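okay so I finally caved and I'm sorting The Paper. all of it. thread, because I need witnesses

background: I keep every loose sheet, receipt, pattern scrap and half-used piece of card in one drawer, and the drawer stopped closing in April. April!!

new system is color. yellow, orange, blue. paper clips go on the edges so things stay together and I can grab a bundle without it exploding all over the floor

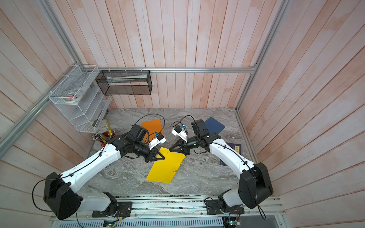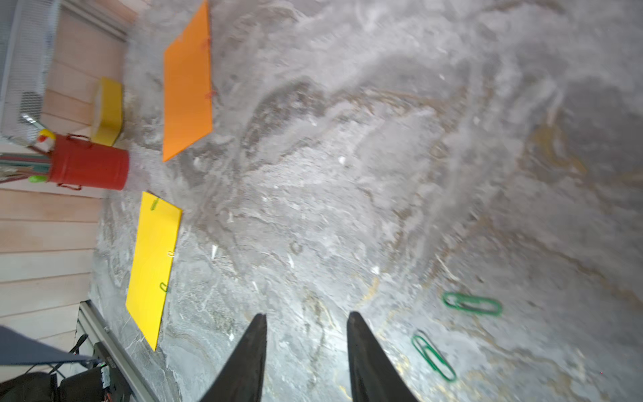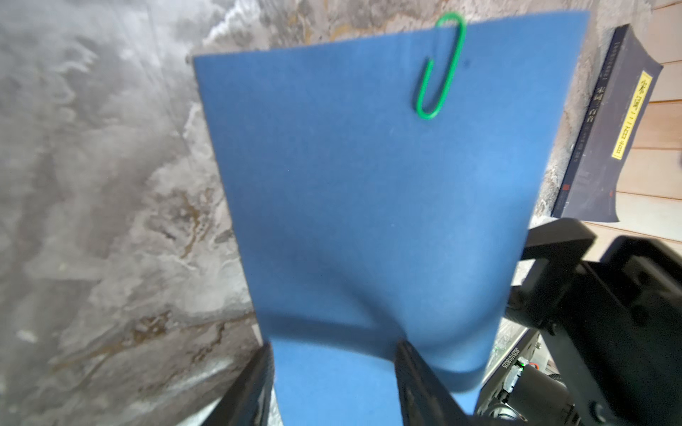 yellow is "deal with this." bills, forms, the dentist thing, the letter from Peng about the heater warranty that I have moved from surface to surface for months

orange is "waiting on somebody else," which I love, because it means I get to feel organized while doing absolutely nothing

blue is the fun one. blue is craft stuff. card templates, the lantern pattern, the envelope liner I traced off a really nice envelope and then never made an envelope for

I know people have feelings about paper clips vs. staples. I am a clip person and I will not be moved. you staple a thing, you need to unstaple the thing, now you have two little holes and a sore thumbnail

the plastic-coated ones are worth the extra money btw. the bare metal ones left rust marks on a bunch of my grandmother's recipe cards (damp closet, my fault) and I'm still sad about it. the coated ones also slide on without chewing up the edge, so if you're clipping anything soft or thin, get those

mine come from Horkby, the little stationery place by the bus station. box of 80, mixed colors. I've bought a second box because I'm apparently a person who goes through 80 paper clips now

someone's going to ask if the clip colors mean anything. they were supposed to! green was going to be "this month" and then I ran low on green right in the middle and started using whatever my hand landed on. so no. the clips mean "clipped"

binder clips are for the fat stacks only. I tried one on three sheets of paper and it looked like a bear trap on a napkin

ok a thing I learned the hard way, thin colored paper creases if you look at it funny. if you pick a sheet up by the bottom and it bows, set it back down and slide your whole hand under. I have a line across more than one piece of good blue paper from being impatient

(you can iron it, low heat, no steam, with a clean tea towel over the top. it won't be perfect but it'll go flat enough to cut)

tape update: I own so much tape. why do I own so much tape. I think every time I wrap a present I assume I have no tape and buy tape

pens too. I sat there and scribbled with every single one and 11 of them were completely dead. I had been putting dead pens back in the cup for years like they might recover

the rule now is if it skips twice it goes in the trash. harsh but I feel lighter

my biggest tip for anyone doing this: clear off one big flat surface first and don't sort on the floor. I did the floor last time. my knees had opinions, and then I got up for a snack and stepped on the tax pile

second tip is don't read anything. you are sorting, you are not reading. I found a program from a play I saw in Skurdale and lost most of an hour to it, and then I had to look up whether the theater is still open (it is! they do a winter puppet show!)

third, put a time limit on it. I did mine in two rounds with lunch in between, and round two went so much better, mostly because of the sandwich

things I found in the drawer that weren't paper: a bike key, a lip balm, one earring, a button I've been looking for since I cut the sleeve off that coat

things I found that WERE paper and hurt my feelings: a gift card to Eltarness that expired, with 128 handwritten on it in my own writing and no clue what it means. locker? price? page number? if you know me and you know what 128 is please get in touch

recycling bag is by the door and it's heavy. I kept the blank backs of anything decent for grocery lists, so I'm set for lists until I die

still to do: shred the bank stuff, find a box for the blue pile that isn't a shoebox, and decide if instruction manuals count as yellow or if they get their own color

I'm leaning own color. which means buying another pack of folders. which is how the drawer got like this

ok replies!! yes the folders are plain ones, nothing fancy, they get soft at the corners after a while and I just swap them

and to the person asking how I handle kids' drawings: pick the ones you'd be sad to lose and put them in something with a lid. take pictures of the others before they go. I don't have a gentler answer, I'm sorry, glitter gets into everything

drawer closes now. I've opened and shut it a bunch of times just to hear it. going to do the kitchen one next week, it has batteries in it and I'm scared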